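Skernen Materials Develops Water-Based Binder for Battery Electrodes

New binder replaces a solvent used in electrode coating and runs on existing lines

June 19, 2024

RANDER – Skernen Materials has developed a water-based binder for the positive electrodes of lithium iron phosphate batteries, the company said. Cells made with the binder kept 80 percent of their starting capacity after 1,885 full charge and discharge cycles in tests at the company's laboratory in Rander. Cells made the usual way, with a solvent-based binder, reached the same point slightly earlier in the same test.

A binder is the glue in a battery electrode. It holds the powder that stores the energy together and keeps it attached to a thin metal foil. Most positive electrodes today use a fluorine-containing plastic as the binder. That plastic has to be dissolved in an organic solvent called NMP, and the solvent has to be dried off, captured and cleaned before it can be used again. The drying and recovery equipment takes up a large part of the floor in an electrode plant and uses a lot of heat.

The Skernen binder is made from modified cellulose and a small amount of a rubber-like polymer. Both mix with ordinary deionized water. The coated foil is dried in the same type of oven, but the air leaving the oven carries water vapor and needs no solvent recovery system.

"Water-based binders have been used on the negative side for years," said Hyun-seo Hwang, who leads the electrode group at Skernen. "The positive side has been harder. The water can react with the powder and make the mix too alkaline, and then it attacks the aluminum foil. Most of our work went into keeping the pH down during mixing without adding anything that hurts the cell later."

The group tested 16 recipes before settling on the current one. The final version uses a weak organic acid that is added early in the mixing step. Foil samples taken from finished cells showed no pitting under a microscope. 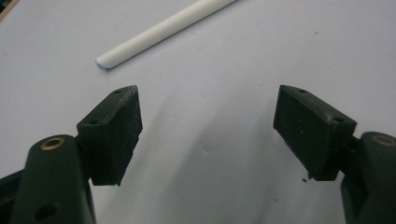 Mixing order matters more with the new binder than with the old one. If the conductive carbon goes in before the cellulose has fully swollen, small lumps form and show up later as streaks in the coating. The laboratory now checks each batch by hand before it goes to the coater, drawing down a thin film and looking for grains. Small samples are stirred with a plain white rod with a rounded end, like the one lying on the pale tabletop in the photo, and larger batches go into a planetary mixer. The full mixing time is a little longer than for a solvent-based mix of the same size.

Coating trials were carried out on a pilot line in Skondby. The line produced 2,000 meters of coated foil in two runs, using the slot die and ovens already in place. Operators lowered the temperature in the first oven zone to prevent cracking at the edges and made no other changes to the equipment.

"We wanted to know what a plant would have to buy, and the list was short," said Denise Rudd, pilot line manager in Skondby. "The first run had cracks along one edge for a good part of the roll. We slowed the line, brought the heat down, and the second run was clean."

The binder still has limits. Thick coatings crack more easily than thin ones, and the company does not yet recommend it for nickel-rich powders, which are more sensitive to water. The cycle tests were done at room temperature in small pouch cells. Tests at higher and lower temperatures began in March and are still running. Results for large cells are not available.

Bimla Kanaujia, head of testing, said the cells will stay on the test racks until they drop to 70 percent of starting capacity. The cells will then be opened so that the bond between coating and foil can be measured again.

Skernen will provide sample quantities to cell makers and university groups that can run their own coating trials. Samples are supplied as a dry powder with mixing instructions. Requests should state the active material, the planned coating thickness and the type of mixer to be used.

Media contact:
Belmiro Seixas
Communications, Skernen Materials, Rander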